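Noticias del taller: el Skokus ya tiene motor nuevo

¡Por fin! Después de todo un invierno dándole vueltas, el paramotor de Boris Halás ha vuelto a arrancar, y suena de maravilla. El Darkgate de dos tiempos que montamos en el chasis Skokus aguantó 8 minutos seguidos a medio gas en el banco, sin un solo tirón y con la temperatura de culata muy estable. El carburador todavía va algo rico por debajo de 4000 vueltas – ya lo afinaremos con calma, que ganas no nos faltan.

Lo que más nos ha gustado es la reductora. Elfriede Thiele cambió la correa, repasó los rodamientos y añadió unos silentblocks más blandos, y la vibración en el arnés ha bajado una barbaridad (¡se puede leer el altímetro!).

Queda por decidir la hélice. La de madera empuja mejor en el despegue, pero la de carbono sube de vueltas con mucha más alegría, así que probaremos las dos en la ladera de Rurnitz. 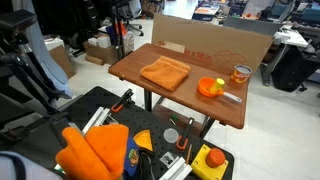 Si el viento acompaña, en julio haremos allí mismo los primeros vuelos con la vela grande. Quien quiera venir a echar una mano en el despegue, que traiga casco, guantes y algo de comer – arriba no hay bar. Y si alguien tiene una correa de repuesto, ¡que nos escriba!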